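Textile Return and Recycling Scheme: Frequently Asked Questions
Flestholm Municipal Services
Last updated Sunday, September 1, 2024

Scope

These questions cover household textiles handed in at the Stasel depot or placed in a Flestholm curbside textile sack. Business waste is covered by a separate contract and is not accepted under this scheme.

Which items are accepted?

Clothing, bed linen, towels, curtains, tablecloths and clean household rags. Items may be torn, faded or stained, provided they are dry and free of oil, paint and solvent. Single socks and gloves are accepted. Shoes go in the separate shoe container and must be tied or banded in pairs.

Which items are not accepted?

Carpet, underlay, foam, pillows, comforters with feather filling, electric blankets, and anything with a battery sewn in. Heated vests and light-up children's clothing fall under the last category unless the battery pack has been removed.

Does clothing have to be folded?

No. Sacks are tipped out before grading, and folding has no effect on the grade assigned. Heavy items such as coats should go in first so that the sack can be tied.

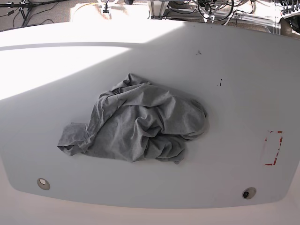 Page 2

How are textiles graded?

Each item is assigned one of 5 grades. Grade 1 is suitable for resale as it stands. Grade 2 is wearable after a minor repair, such as a missing button. Grade 3 is sound fabric with no resale value and is cut for wiping cloth. Grade 4 is sent for fiber recovery. Grade 5 is residual waste.

Fiber content is taken from the sewn-in label where there is one. Unlabeled items are checked with a near-infrared reader, which gives a reliable result for single fibers and for common two-fiber blends. It is less reliable on very dark dyes and on coated fabrics – these are set aside and graded by hand.

Why does knit fabric have its own stream?

Knits are made of interlocked loops and open more easily than tightly woven cloth. A pulling machine can draw out longer fibers from jersey than from denim or canvas, and longer fibers make a stronger recycled yarn. Knits and wovens are therefore baled separately, even when the fiber content is the same.

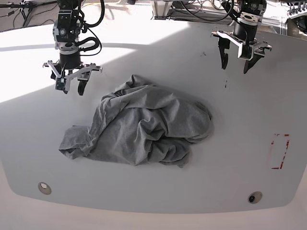
Gray cloth, unfolded.

Should I remove buttons and zippers?

No. Trim is removed mechanically before pulling. Garments handed in with their fastenings intact are also more likely to reach Grade 1 or 2.

What happens to damp items?

One damp item can spoil a full sack through mildew. If a sack is found to be damp at the depot, the entire contents are moved to Grade 5. Residents who cannot dry an item fully should hold it back until the next collection.

What volume does the scheme handle?

In the last reporting year the Stasel depot received 2,648 sacks. Of these, 1,783 came from curbside collection and the remainder were handed in at the counter. The figures do not include shoes, which are recorded by weight.

Who processes the material after grading?

Grades 1 and 2 are transferred to Ondieki Resale. Grade 3 is cut and packed at the depot. Grade 4 is baled and sent to the Plikura mill, where it is pulled, carded and spun or made into felt. The mill specifies a minimum bale weight of 300 kilograms, so less common fibers may be stored for several months before shipment.

Can fleece be recycled?

In part. Most fleece is polyester and cannot be processed on the same line as cotton or wool. Clean fleece in good condition is graded for resale first. Worn fleece is baled as synthetic and used mainly for padding. Felted wool is treated as wool, whatever its thickness. 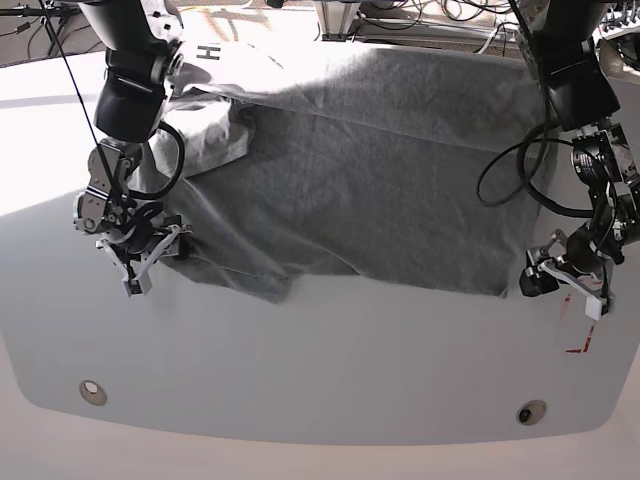
Gray cloth, partly spread out.

Can I get an item back after handing it in?

Only if the sack has not been opened. Ask at the counter and quote the number on the sack tag. Once a sack has been tipped, individual items cannot be traced. Check pockets before tying – keys and cards that are found are held for one month.

Is there a charge?

Curbside sacks are free, up to two per collection. Further sacks must be taken to the depot. There is no charge at the counter for household quantities.

When do the collection dates change?

The curbside calendar is reissued each April. Until the new calendar is delivered, the existing dates remain valid.

My sack was not collected. What should I do?

Leave it out until noon the following day. If it is still there, bring it indoors and report the missed collection using the tag number. A sack with no tag will not be picked up. Replacement tags are available at the Stasel depot counter.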